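The Eighty Millimetres

The arm at Skirumgate stopped on a Friday, a little before the night shift went home, and by the time I came in they had already put the yellow tape around the cell. Nobody was hurt. I write this first because my mother asked me this first, and also the director.

The arm belonged to the packing hall. It took jars of honey from a tray and set them in boxes, and it had done this for two winters without any complaint. That morning it reached over the side of the packing table, opened its gripper, and went down. It went down almost to the floor, where Marta from the night shift had been kneeling a moment earlier to pick up her glove. Then the elbow touched the rail of the table and the safety circuit did its duty.

"It was looking for something," Marta told me. She was drinking tea in the canteen with her coat on. "I know a machine does not look for anything. But I was there and you were not."

I did not argue with her. I asked how far her hand had been, and she showed me with her two palms on the table. Afterwards I measured the same distance against the edge of my notebook, and I felt a little sick.

Our firm was called Gulero and there were so few of us that I was the whole safety department, and also I ordered the paper. The programs were written by Thắng Ngô, who sat with me in the old ticket office in Trindade, beside the electric heater. He was a quiet man and he took every fault as a guest who had come to his house and been badly treated.

"Send me the log," he said on the telephone. "Do not start the arm again."

"They want to start it at noon."

"Then please stand in front of it."

So I stood in front of it. The hall manager came at noon, and at half past, and each time he told me what one hour cost. I had the key of the cell in my pocket and I held it there so hard that it left a mark on my fingers. I am not a brave person. I only thought about the glove.

In the evening I took the train back to Trindade. Thắng had read 3000 lines of the log and he had marked one of them. The week before, somebody had moved the table in the settings by 80 millimetres, because the real table had been moved to make space for a new scale. This was correct. But the number had been written in the wrong box, and the program understood that it was not the table which had moved, but the edge of the permitted area. The arm was now allowed to go where it had never been allowed. On most days it did not need to go there. On Friday one jar was missing from the tray, and the arm searched for it further and further to the side, as it had been told to do.

"Who wrote the number?" I asked.

He took off his glasses and cleaned them for a long time.

"You know who," he said. "It is my initials. I did it from here, in the evening, and I was thinking about my daughter's school."

I wanted to say that it could happen to anybody, but this was in my opinion the worst part of it, so I said nothing. I made tea. He drank it standing.

The report should have one page for the cause and one page for the remedy, and the director would have been satisfied with these. Thắng was not satisfied. He said that a number on paper frightens no person, and he had to see it with his own eyes. He had a program named Vuvlow, in which he could build a small empty room and put our gripper inside, and let it repeat the same mistake as many times as we wished. The heater had gone off by then and we both sat in our coats. He ran it 90 times. The arm in the room did what the arm in the hall had done, and it did it patiently, and each time he wrote a line in his book.

I have worked with machines for a long time and I believed that I knew what a fault looks like: smoke, a broken belt, a red lamp. Thắng stopped the last run and turned his screen to me so that I could see what the gripper would see on its way down. There was no jar in it, and no tray. There were only the two fingers, standing open with their pale inner sides, and between them the boards of a wooden floor, with a dark strip of wall at the top. It was a calm view. I looked at the space between the fingers and I put my own hand in it, in my thoughts, and then Marta's. "Write that I did it," said Thắng. "Write my full name." I wrote it, and he checked the spelling, and then we missed the last tram and walked home along the river.
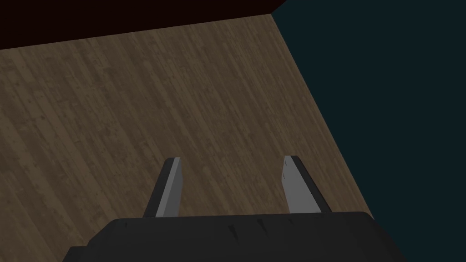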